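Teaching Beginners to Skate Backward: My Coaching Practicum Report

Lumturie Radulović
23 Feb 2026

Why I picked this

I signed up for the coaching practicum thinking I'd get a team of teenagers who already knew what they were doing. I got the Saturday-cartoon age group instead, at the Rornley rink, and most of them could go forward pretty well and stop by hitting the boards. Backward was another story! My advisor suggested I build my whole project on that one skill, and I'm glad I listened (I wanted to do power play setups, which would have been a disaster).

My question was simple. Do little kids learn backward skating faster if I explain it first, or if I let them mess around in a game and sneak the technique in later?

What I did

I had 60 minutes of ice each week for 6 weeks, shared with the Angelovski group at the other end, so really it was half a rink and a lot of stray pucks. For the first half of the project I did the talking version. I lined everybody up on the blue line, showed them the C-cut, had them hold the stance, then sent them off. For the second half I switched to games. Their favorite was Mirror, where two kids face each other and one leads while the other has to stay a stick length away. If your partner comes at you, you go backward whether you feel ready or not.

I kept notes in a little book on the bench, and after practice I sat in the lobby and typed them up before I forgot everything. I also filmed each kid going from the goal line to the blue line at the start, at the switch and at the end, and my roommate watched the clips with me so it wasn't only my opinion.

The lobby turned into my office, pretty much. I ate a lot of sandwiches there while working out the next week's plan, and some of my best ideas came from parents telling me what their kid had said in the car.

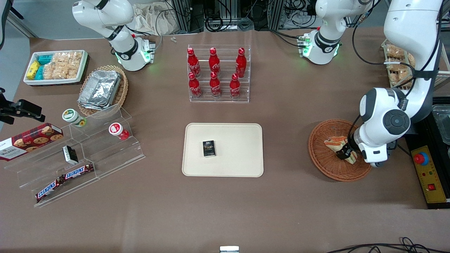
What I saw on the ice

The talking weeks looked neat from the bench. Everybody in a row, knees bent, sticks down, lovely. Then I'd blow the whistle and half of them would wiggle their hips and go nowhere. A few got it right away, and those were the ones who already had strong edges going forward.

The game weeks were chaos, and I loved them. Kids fell over constantly and got up laughing. By the last session even my most nervous skater was making it to the blue line without turning around to look. The C-cuts weren't pretty, and a couple of kids only ever pushed with the right foot, but they were moving.

Problems with my project

The big one is that I did both methods with the same kids. Of course they were better at the end, they'd had more ice time! If I did it over I'd split them into two groups from day one. I also changed the warmup halfway through, and two families missed practices for a tournament, so my clips have gaps.

What's next

The rink asked me to stay on through March, and I said yes before they finished the sentence. I want to try Mirror with a puck, and I need to find something for the one-footed pushers. Right now I'm leaning toward circles around the face-off dots, left foot only, with a race at the end.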